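Gripper loses the bowl rim after the lift, sausage leaves the bun (simulation)

Posted in: Simulation and grasping
Tags: gripper, contact, friction, slip

Esko Eskola

Hello everybody. I am working on a serving task in simulation and I have a fault that I cannot explain well, so I ask for help here.

The task is simple. There is a long counter with a plate and a bowl, and each of them has a hot dog. The arm must take the bowl by the rim, lift it a little, move it along the counter and put it down. The hot dog must stay in the bowl. In my scene the bun and the sausage are two separate bodies, they are not glued together.

What goes wrong: the fingers come down on the far rim and close, and the lift starts. Then the bowl tilts toward the front side of the counter. In many runs the sausage rolls out of the bun at this moment, and in the worse runs the bowl slides out of the fingers completely and drops on the counter. I made 40 runs with the same start position and 15 of them ended with a dropped bowl. The others I counted as good, but the bun was lying on its side in many of them, so I am not sure that "good" is the right word.

What I have tried already:

I raised the grip force. The bowl drops less often but it tilts the same.
I raised the friction between finger and bowl to a value that is not realistic. Same result, only the drop comes later.
I made the lift slower. This helped a little for the sausage.

The condition for "grasp succeeded" in my script is that the fingers are closed and the wrist is higher than at the start. I did not write this part, it came with the Laitinen task package which we use at Hesholm. We would like to run the same motion on the real arm in January, and there will be people near the counter, so I want to understand this before.

Is it a problem of the contact settings or is my grasp just wrong?

Prillthorpe

Your grasp is wrong, or more correctly, it is in a bad place. You hold a wide and shallow bowl at one point of the rim. All the weight hangs on one side of this point. The fingers must then resist the turning of the bowl, and two small contact patches are very bad at this. More force gives you a bit more, but it will not stop the tilt. It is the same if you take a full soup plate with two fingertips at the edge.

Things I would do, in this order:

First, look at how deep the fingers go over the rim. If only the tips touch, the bowl can turn around them like on a hinge. Go down until a longer part of the finger lies against the wall of the bowl, but watch that the inner finger does not push the food.

Second, check the mass and the center of mass of the bowl. I once had a bowl where the mass was calculated as if it was a solid lump, and it weighed many times more than it should. I looked for the error in the gripper for a whole evening. Check also the collision shape. If the bowl is filled by one convex shape, the hot dog is sitting on an invisible lid and of course it rolls away.

Third, ask if you need to lift at all. For a short distance along a counter you can hold the rim and slide the bowl with its base on the surface. Then the counter carries the weight. You have to go around the shakers if you have them on the counter, but this is only a path question.

And please change the success condition. Closed fingers and a high wrist say nothing about the bowl. Measure the tilt of the bowl itself. We stop the motion when the tilt passes 8 degrees and we count that run as failed, also when nothing has dropped. With your present rule the numbers will look better than they are.

For the real arm: do not go there with this motion. A bowl that slips near people is a safety matter, even if it is only a hot dog inside. Add the stop on tilt or on slip first, test that the stop really works, and keep people out of reach of the arm until then.

Stastwood

just set the solver iterations to 300 and it will be fine, had the same thing with cups

Esko Eskola

Thank you both. I tried the iterations first because it was quick. The shaking of the bowl between the fingers became smaller, but the tilt is still there, so it was not the main cause.

Then I opened the bowl model, and Prillthorpe was right about the collision shape — it was one closed convex shape. I have divided it into small pieces now and the bun rests properly inside before the lift. The mass was correct.

The finger depth I have not finished. When I go deeper, the inner finger comes close to the bun, so I think I must also turn the wrist a little. I have put the tilt limit in the script and the success numbers became much worse, as you said they would. I will try the sliding version next and write again when I have a full set of runs. 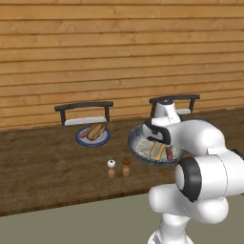 One more thing which I forgot to ask: is it better to measure the tilt against the counter or against the wrist? For the sliding I would think the counter, but if the wrist is turned during the approach I would like to see both values in the log. If somebody has a script which writes them together, I would be glad to see it.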